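The woman who mends Wultthorpe's jumpers

I nearly missed the door. It's squeezed between the chip shop and the place that does keys, and the sign is so faded that I walked past it and had to double back in the rain. Inside it was lovely and warm, though, and there was already a mug of tea waiting for me next to a biscuit tin full of darning needles (I did check for biscuits first).

She has been mending knitwear here for 19 years and she asked me not to use her name. "Everyone knows where I am," she said. "If you put my name in, my sister will want to know why she isn't in it as well."

I'd brought a jumper of my own, a navy one with a hole at the elbow, partly as a present and partly as a bribe. She turned it inside out before I'd even sat down and held the sleeve up to the window. "Moth," she said. "Not elbow. You've been blaming your elbow, haven't you?" I had!

How it started

She grew up in Urnumholm, where her mother took in alterations, and she hated all of it. "Zips, mostly. I spent my childhood unpicking zips for other people's trousers." She left at the first chance and went to work in the office at Pandmont, the old yarn mill up the valley, doing invoices. The mill sent out cones of wool to be checked for faults, and one winter they were short of hands, so she got moved downstairs.

"I was meant to be there 2 weeks," she told me. "Then I found I could see things. A dropped stitch would jump out at me from across the table. The other girls thought I was showing off, and I was, a bit."

When the mill closed she took home a box of odds and ends of yarn nobody wanted, and she is still using it. She pulled it out from under the counter for me — greys, mustards, a terrible salmon pink — and spent a good few minutes hunting for a navy to go with my sleeve. None of them matched. She went for one a shade lighter and told me I'd stop noticing by spring.

I asked whether people want their repairs to show, with all the bright darning you see about now. She pulled a face. "The young ones do. They come in and say, can you do it in orange? And I do it in orange, it's their jumper. The older ones want it gone. They want it like it never happened." Which does she like doing best? "Gone. Gone is harder."

She charges by the hole, with 30 pounds as the most she'll ask for any one garment, however bad it is. I said that sounded low. She said that I sounded like her accountant.

Her favourite job was a cardigan that came back from Kashindye with a couple who had run a guest house out there. It had been washed in a river, dried on a roof and chewed by a goat. "The goat had only had the pocket," she said, very fair to the goat. She knitted a new pocket from the inside of the hem, which meant making the cardigan shorter, and the owner wore it to collect it and cried in the shop. "I didn't know where to look. I gave her a tea towel."

We got on to how people look after their things at home and she became quite fierce. She can't bear wire hangers. She isn't keen on padded ones either. Anything ribbed or heavy should be folded, she says, with the sleeves tucked in and no sharp crease, and she does it on the bed every time: "You want a big flat surface at a decent height. Do it on your knee and you get a parcel, don't you, all lumps."

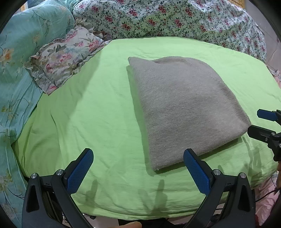
Washing, moths and other arguments

She washes wool far less than I do. "Hang it by an open window overnight," she said, and then remembered what she'd just told me about hangers and laughed until she had to put her tea down. "Over a chair. Put it over a chair."

When it does need a wash she uses cool water and hardly any soap, squeezes it through a couple of times and rolls it in a towel. She stands on the towel. I've tried this at home and it's brilliant, although the dog thought it was a game.

On moths she won't be drawn into lavender. She thinks it makes the drawer smell nice and that's the end of it. What she does is empty every drawer in March, shake everything out in the yard and hoover the corners, and anything she's worried about goes in the freezer in a bag. "There's a waistcoat in with the peas now. It's been there since Monday."

Will someone take over the shop? She shrugged. She has a girl in on Saturdays who is quick and tidy but gets bored with plain grey. "I got bored with plain grey," she said. "You have to go through it."

By then there was a man at the door with a carrier bag, and she'd already spotted the cuff hanging out of it. My jumper would be ready after the weekend, she told me, and would I mind taking my mug through to the sink on the way out?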